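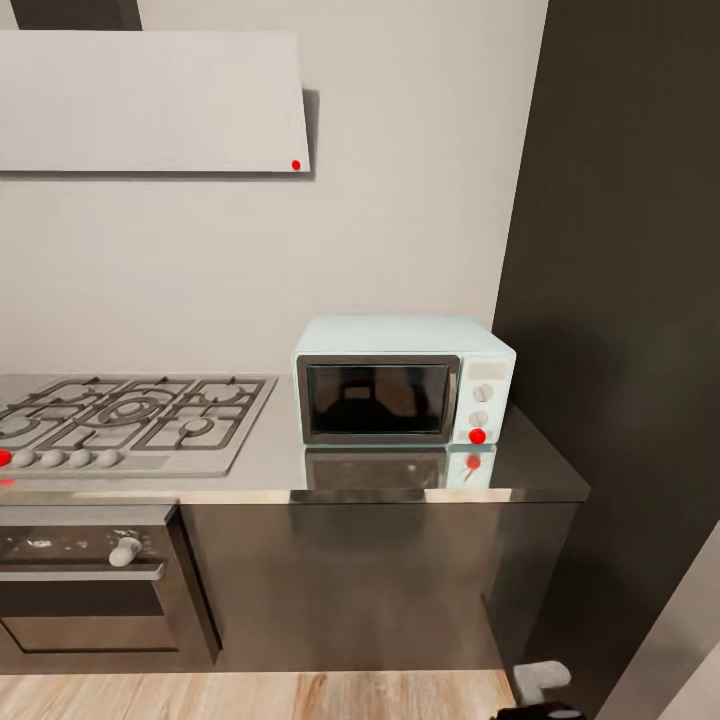

A range hood on a kitchen wall.

Print this page
E-mail this page

Where Does the Steam Go?

When I was little I thought steam just got bored and left. I'd watch my grandpa's soup pot in November, when every window in the house was fogged up, and I'd wonder where all that water was hiding.

So let's find out! Water is made of teeny tiny bits called molecules. They're always jiggling. When you heat them up they jiggle faster and faster until some of them break free and zoom off into the air. Now they're a gas called water vapor, and you can't see it at all. The white cloud over a pot is really lots of little drops that form when the vapor meets cooler air.

Water takes up a LOT more room as a gas. One cup of water turns into more than 1000 cups of vapor (that's a big pot!).

Warm air drifts upward, and it carries the vapor and the cooking smells with it. That's why a range hood goes up above the stove. Many hoods have a fan inside that pulls the air through a filter to catch the grease. Some then push it outside through a pipe called a duct, and others clean it and blow it back into the room.

Try this - ask a grown-up for a cold glass from the fridge and leave it on the table. Pretty soon you'll probably see drops on the outside. The glass isn't leaking! Water vapor in the air touched the cold glass and turned back into liquid. Grown-ups call that condensation, and it's how my grandpa's windows got foggy too.

Steam is hot enough to burn you, so keep your hands and face away from it.

- Bhupendra Prajapati

Print | E-mail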